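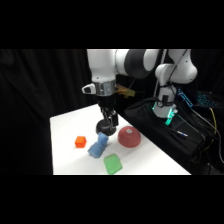 Ticket 939: left arm stops over the table and drops out of the sort program
Opened by Apostolos Vasilakis, Cisham robotics club. Component: arm control, Vova script. The left arm goes down to pick an object, gets within a finger's width of it, and then the controller reports a following error and holds position. The gripper still answers commands after that but the arm won't move until the program is restarted. It is worst on the gray dome toward the back of the table. The red dome, the orange cube, the blue soft toy and the green block are the rest of our practice set, and the arm can fault on any of them. The right arm runs the same script and has not faulted.

Priority: high, we have the Makris round in January
Status: closed (see last entry)

Setup
Two arms, one table, one laptop. Parallel gripper on the left arm. Script is our own, called Vova, branch "sort-two". Speed limit in the config is 280 mm/s for travel moves and a lot slower for the last part of the descent. Nothing in the config was changed between the last good session and the first bad one, or at least nothing that was committed.

Steps to reproduce
1. Power up both arms, home both.
2. Load sort-two, choose left arm only.
3. Put the gray dome at the back position.
4. Start. Usually faults by the third pick.

Log

3:10 pm. Restarted laptop and controller. Faulted on the second pick.

3:25 pm. Swapped the gray dome for the orange cube in the same spot. Ran longer but still faulted. So it is not only the shape. The dome is harder to grip because the fingers slide up the sides, and I think that hid the real problem for a while.

3:40 pm. Ran the left arm with no objects out, same path. 15 cycles, no fault. Put the dome back and got a fault on the first cycle.

4:05 pm. Opened the pick routine. The descent height is one number for everything, and it was set for the green block, which is soft and gives when you press it. On a hard object the gripper is being told to go lower than it can go. The arm pushes, the joint falls behind where it should be, and the controller stops it. That matches the error text.

4:20 pm. Raised the descent height by 3 mm. Cube is fine now. Dome still faults now and then.

4:30 pm. Checked the tool settings. The left arm still has the tool length for the old fingers. We changed to the longer ones before the break and only updated the wiki page -- the config never got the new value. Right arm config is correct, which explains why it never faults.

4:45 pm. Measured from the flange to the fingertips, entered the new length, put the descent height back to the original number. Dome picked on every try. Went through the full set after that with no faults.

Comment from Flaseseo support (arm vendor), next morning
Following errors during contact are expected if the target is below the surface of the part. Please do not raise the error threshold to get around this. After changing the tool length, re-run the payload identification too, as longer fingers also move the center of mass.

Reply, A. Vasilakis
Did the payload identification on the left arm. The value moved a little. We had not touched the threshold.

Follow-up items
- Give each object its own descent height in the object table instead of one shared number. Dome and block first.
- Print tool length on screen when the script loads, for both arms.
- Add "update config" to the finger change checklist, above the wiki step.
- Old fingers go in the labeled drawer with their length written on the bag.

Closing this. If the fault comes back on the left arm, reopen here and attach the controller log from before the restart, it gets overwritten on power up.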